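Histology demonstrators wanted for the autumn teaching block, Fludcombe

Do you like nothing better than an hour at the microscope with a good slide of kidney cortex? We are looking for 12 demonstrators to help with our first-year tissue classes at the Fludcombe site, and we would love to hear from you!

You'll look after a bench of 16 students, mostly new to microscopy, as they work through connective tissue, muscle, nerve and the main organ systems. Many of them will never have focused an oil lens before. Some will be convinced that every pink blob is collagen. Your job is to sit down beside them, ask what they can see and help them get from there to a name (and a sensible labelled drawing, if there's time).

We teach from a collection of 1,000 glass slides, most of them stained with haematoxylin and eosin, plus a smaller cabinet of silver and trichrome preparations which are a real treat. The Ríos set of developing bone has just been cleaned and relabelled, and we're very keen to get it back into use. Digital slides are on Brindix, our viewing software, and we'll show you how to use it before classes start.

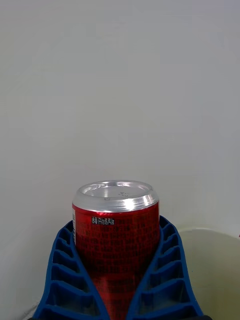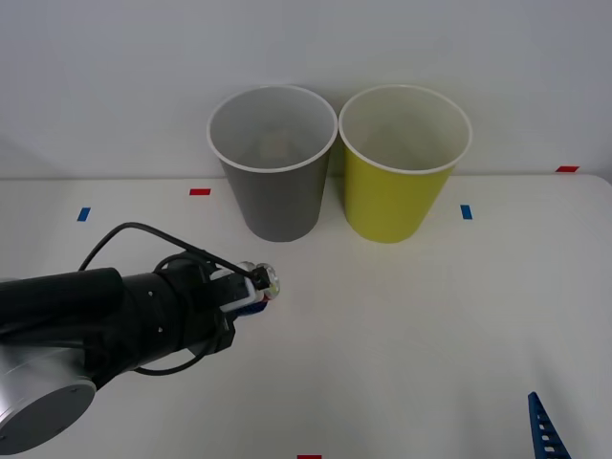
A drinks can (first picture) and two paper cups (second picture)

What we need from you

A degree in biology, anatomy, biomedical science or something close to it. You may still be studying for a higher degree.
Confidence with a light microscope, including setting up the condenser properly.
Patience, a clear speaking voice and a willingness to say "I'm not sure, let's look it up".
Teaching experience is welcome but you don't have to have any. Several of our best demonstrators had none when they started.

Classes last two hours, with half an hour beforehand to go through the slides together. You can take on one bench or two. We pay for the preparation time as well as the class, and for marking the end-of-block drawings. Travel from Birninham can be claimed back with a receipt.

There is a paid training session before the block begins, when we go through the practical book, swap favourite slides and argue over transitional epithelium. A second block runs in April, and anyone who enjoys the first is very welcome to stay on for it.

To apply, send a CV and a short letter to Edith Taipe, practical class lead, at the Fludcombe teaching office by 23rd June. Tell us which tissue you'd most like to teach, and why. Please also say whether you could manage one bench or two, and if you need any adjustments to the lab seating or the microscopes.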